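Part-Time Recipe Tester and Kitchen Assistant, Poveck Test Kitchen

Hours: 24 per week, mornings
Pay: $22.50 an hour
Start: April
Reports to: Rhun Wogan, kitchen manager

Poveck publishes recipes for home cooks. We put out a monthly subscriber booklet, keep an online archive of 2,352 recipes, and run a small line of printed cookbooks under the Plameo name. Every recipe is cooked in our kitchen before it is published, and older ones are cooked again when a reader writes in with a problem.

We are looking for one person to join the kitchen as a part-time recipe tester and assistant. You would be the fifth member of the kitchen staff. The other four have been here between two and eleven years.

What the job is

Most of your time will go to cooking recipes exactly as written and recording what happened. You will be handed a draft, a shopping list and a test sheet. You cook the recipe, fill in the sheet as you go, and taste the result with whoever is in the kitchen. If the draft says to cook the onions for eight minutes and they are burned at six, the sheet should say so, and it should also say which burner and which pan you used.

A typical recipe is tested three times by two different people. Baking recipes get at least four tests. Some get many more. Last year's rye sandwich loaf was baked nineteen times before we agreed on the amount of water.

The rest of your time will be spent on the things that keep a kitchen going:

Weighing and measuring ingredients for the next day's tests
Putting away deliveries and checking them against the order
Labeling and dating everything in the walk-in
Washing up after your own tests (we have a dish machine, but pans are done by hand)
Typing test sheets into our recipe database, Yook
Answering a few reader letters each week, once you have settled in

You will not be developing your own recipes in this job, at least in the first year. Testers do comment on drafts, and those comments are read. People who stay have gone on to write for us, but we would rather be clear that this is a testing position.

Who we are looking for

You should be a steady, careful home cook or have some time in a professional kitchen. We have hired from both and don't prefer one. You do not need a culinary degree.

You do need to be able to follow directions closely even when you think you know a better way. This is harder than it sounds for people who cook a lot. Our readers follow the directions, so we have to follow them too, and write down what went wrong afterward.

You should be able to:

Read and write clear English, including legible handwriting on a test sheet
Work with both metric and US measurements
Use a scale, an instant-read thermometer and an oven thermometer
Stand for most of a six-hour shift
Lift a 50-pound bag of flour to waist height, with or without a cart
Taste most foods

On the last point, our kitchen handles wheat, dairy, eggs, nuts, shellfish, pork and alcohol every week. We can work around one or two things you don't eat. If you have a serious allergy to any of these, please get in touch before applying so we can talk about whether the kitchen would be safe for you.

A food handler's card is required. If you don't have one, we will pay for the course and the time it takes, and you will need to finish it in your first 30 days.

Hours and pay

The kitchen opens at 7:00 a.m. Your shift would run from 7:00 a.m. to 1:00 p.m., four mornings a week. We set the four days with you when you are hired and try to leave them alone after that. There is no evening work. Twice a year, when a cookbook is close to going to the printer, we ask people to take extra shifts for two or three weeks. Those shifts are optional and are paid at the same rate, with overtime if you go past 40 hours.

Pay is $22.50 an hour for the first six months and $24.00 after that if we are both happy. You will earn paid sick time from your first day and paid vacation after 90 days. Part-time staff working 20 hours or more can join the dental and vision plan. We are not able to offer medical coverage to part-time staff at present.

You may take home leftovers. There are usually a lot of them, though they may be the same casserole for a week.
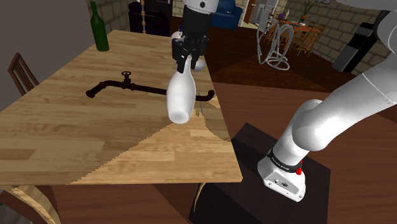

Do I need to have worked as a recipe tester before?

Most of the people we have hired had never done it. We train every new tester for three weeks, and during that time you cook beside someone else and compare sheets at the end of the shift.

Will I be tested as part of the application?

There is a paid cooking trial for people who reach the second stage. You will be given two of our recipes, one savory and one baked, with a small mistake in each. You cook both and fill in the sheets. We look at the sheets more than the food. The trial takes one morning and pays a flat $120.

Can the job be done from home?

No. All testing takes place in our kitchen, on our stoves. We do have a separate panel of readers who test from their own homes, and there is a note about that at the end of this page.

Is there parking?

There is a free lot behind the building, and the 267 bus stops across the street. Bikes can be kept inside the loading door.

What should I wear?

Closed shoes with a non-slip sole, long pants, and hair tied back. We provide aprons and side towels and wash them. Bring your own knife if you are attached to it.

About the kitchen

We are on the ground floor of the old Hato dry goods building, Suite 304 entrance. The kitchen has six home ranges, three gas and three electric, bought from ordinary appliance stores. We don't use restaurant equipment for testing. The ovens run a little differently from each other, and we keep a chart of how far off each one is. There is a separate room for tasting and for the computers.

It can get warm in summer, especially in a week of bread tests. The kitchen has air conditioning, but it does not keep up with six ovens.

The work is quiet for the most part. The radio is on until tasting starts at 11:30. Everyone who is in the building comes to tasting, including the editors, and testers are expected to give their opinion along with everyone else. You will sometimes hear that a recipe you have cooked four times is being dropped.

How to apply

Please send the following to Rhun Wogan at the kitchen address or through the jobs form:

A resume of one or two pages
A short letter, no longer than a page, telling us what you cook in a normal week
A write-up of one recipe you have cooked recently from a book, magazine or website, with notes on what worked, what did not, and what you would change in the wording

The write-up matters most. Choose something simple if you like. A good set of notes on a pot of rice is more useful to us than general remarks about a wedding cake. Please tell us what equipment you used and include times, and don't send photographs or food.

We read every application. The last time we advertised this job we received over 200, so a reply may take up to three weeks. If you are invited to the second stage, we will call you to arrange a morning for the cooking trial. After the trial there is one interview of about 45 minutes with Rhun and one of the editors. We will ask for two references at that point and not before.

If you need any changes to the application or the trial because of a disability, let us know in your letter or by phone and we will arrange it. Two of our counters can be lowered, and test sheets can be filled in on a tablet.

Poveck is an equal opportunity employer. Applicants must be legally able to work in the United States.

Home testing panel

We also have room for new members on the home testing panel. Panel members receive one recipe a month, cook it in their own kitchen, and send back a two-page form within 14 days. We pay $35 per completed form, which is meant to cover groceries and some of your time. You can skip any month by telling us within three days of getting the recipe.

For the panel we are especially short of people who cook on induction, people who live above 5,000 feet, and people who cook for one. No resume or letter is needed. Fill in the panel form with your name, town, type of stove and number of people you usually cook for. You can be on the panel and apply for the kitchen job at the same time, and being on one has no effect on the other.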